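Newborn Screening and Carrier Testing
Handout 5, genetic counseling unit
Instructor: Yiran Xia
Revised 2022-06-25

Reading before class: the Praltari course pack, chapter 9, up to the section on consent forms.

Screening and diagnosis

A screening test sorts people into a higher-risk and a lower-risk group. A diagnostic test tells you if a person has the condition. Families often hear "positive screen" as "my baby is sick," so the first phone call matters. Say which test was done, what it measured, and when the follow-up test will happen.

Heel-prick samples are usually taken one to two days after birth. A sample taken too early can miss some metabolic conditions. Write the time of birth and the time of collection on the card.

Carrier testing

For an autosomal recessive condition, two carrier parents have a one in four chance of an affected child in each pregnancy. The chance doesn't change with the outcome of earlier pregnancies. Students lose points on this every year.

A negative carrier test lowers the risk but doesn't bring it to zero. The remaining risk depends on the carrier rate in the population and on how many variants the panel covers.

Worked problem: the carrier rate is 1 in 400. The panel finds nine out of ten carriers. A person with no family history tests negative. The remaining carrier risk is close to 1 in 3,991. Show the steps in your homework, including the prior and the joint probabilities.

Case for discussion

The Dava family has one child with a positive screen and is waiting on the confirmatory result. The mother wants her sister tested now. Write down what you would tell her and what you would leave until the result is back.

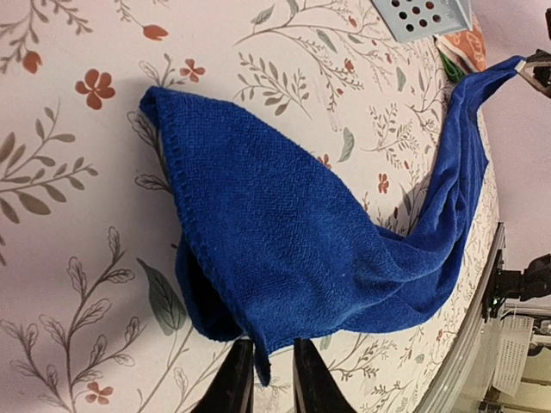 Blue terry towel on a floral tablecloth.

Homework

Problems 1 to 5 from the course pack. Use the Vada pedigree for problem 4 and mark the carriers with half-shaded symbols. The Yu pedigree is for the next handout. Hand in on paper, with your name on each sheet.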